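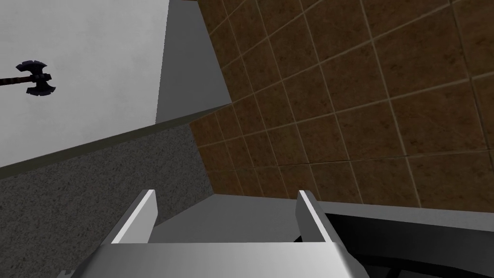
Figure 2. Wrist view from the simulated kitchen, gripper open, facing the corner between the tiled wall and the counter. Source: rendered by the authors, Pludisbridge site study.

4. Moving the correction work into simulation

4.1 Setting

The site is the central kitchen of Altham, a contract caterer in Pludisbridge that prepares chilled meals for delivery. Before the change described in this paper, the end of each prep shift included a period of clearing and wiping at the back counters. Altham contracted Uvuseck to automate part of that work with a single arm and a parallel gripper. The arm clears small items from the counter and sets them down at a fixed handover point. It does not lift full pots, and it does not work while the hobs are on.

The arm arrived with a general grasping policy. That policy had to be adapted to the kinds of surfaces and obstacles found in kitchens, and the adaptation depended on human correction: a person watches the arm attempt a task, stops it when the attempt is going wrong, and supplies a better motion. In the first phase this was done on the real counter by kitchen staff. In the second phase it was moved to a desk and carried out on rendered kitchens. This section covers the second phase and the changes in job content that came with it.

4.2 The correction task

The software used at the desk is called Pathak. It presents the operator with the wrist view and, on request, a fixed overhead view. The wrist view is the default, and operators in our study spent most of their time in it. Figure 2 is typical of what is on the screen at the start of an attempt. The fingers are open and empty, and the arm has come in low over a flat gray surface. A dark basin or pot is directly beside the right finger. From this position the operator must judge whether the planned motion will clear the rim.

The judgment is harder than it would be for a person standing at the counter. The wrist view tilts with the arm, so that the grout lines of the tiled wall run diagonally across the screen and cannot be read as level. Operators reported using the lines all the same, as a guide to how far the wrist had rolled. They also reported trouble with smooth, plain surfaces. A speckled counter gives some sense of distance as the arm moves over it, while an untextured one gives very little. When the gap between the fingers shows only plain gray, the operator has to rely on the edges of nearby objects or switch to the overhead view.

The rendered kitchens are not copies of the Altham kitchen. They are assembled from a library of rooms and props, and layouts vary between batches. Props may have no connection with catering, as with the double-bladed axe against the white wall in Figure 2. Such items are outside the task list and are scored as background. An attempt in which the gripper touches one of them is recorded as a collision in the same way as contact with a wall.

Each work batch contains 1000 attempts. Most pass without any action by the operator. For the remainder, the operator pauses playback, drags the gripper to a new pose, and assigns one of 17 reason codes. The codes were written by Uvuseck and were not changed during the study.

4.3 Who does the work

Altham filled the correction role from its own kitchen staff. Four employees moved to the desk for part of each shift, and all of them had previously taken part in the correction work at the counter. No new staff were hired for the role. The employees kept their existing job titles and pay grade through the study period, which ended on 01/09/2025.

Sessions at the desk were limited to two hours. The limit was set by Altham after early sessions in which operators said that they had begun to let attempts pass without looking closely. We did not measure attention directly. We did find that the use of the general code "other" rose toward the end of long sessions, and we take this as weak support for what the operators said.

4.4 Changes in job content

Three changes came up repeatedly in interviews.

The first concerns physical load. Standing, reaching and wiping at the back counters all decreased for the staff assigned to the desk. Two operators described this as the main benefit of the role. The others valued it less, and one said that the walk between stations had been the only break in the shift.

The second concerns what counts as skill. At the counter, staff corrected the arm by drawing on their own way of handling a pan or a board. At the desk they had to think in terms of finger angle and approach direction. Operators described a period in which they knew that a motion was wrong but could not say why in the terms the codes allowed. A gripper coming in beside the rim of a pot, for example, might be given the code for "approach too low" by one operator and "approach too wide" by another, with both dragging it to nearly the same pose. Agreement on poses was consistently higher than agreement on codes.

The third concerns contact with the rest of the team. Clearing the back counters had been shared work, done while the next shift was being planned. Staff who moved to the desk were absent from those conversations and learned of menu changes from the printed sheet. Supervisors had not expected this effect. Altham later moved the desk from the upstairs office to a room opening onto the prep area, and operators considered the new location better, although the noise made it harder to concentrate on the screen.

4.5 Limits of the simulated view

Operators raised one further point that bears on the design of such tools. A still wrist view gives no account of weight, grease or heat, all of which they had used at the counter when deciding how the arm should take hold of something. Pathak does not display contact force. Several corrections that were accepted in simulation were later rejected by the same operators when the motion was replayed on the real arm, most often for thin-walled containers. We therefore treat the desk corrections as evidence about approach paths only. Grip strength continued to be set at the counter, by hand, at the start of each shift.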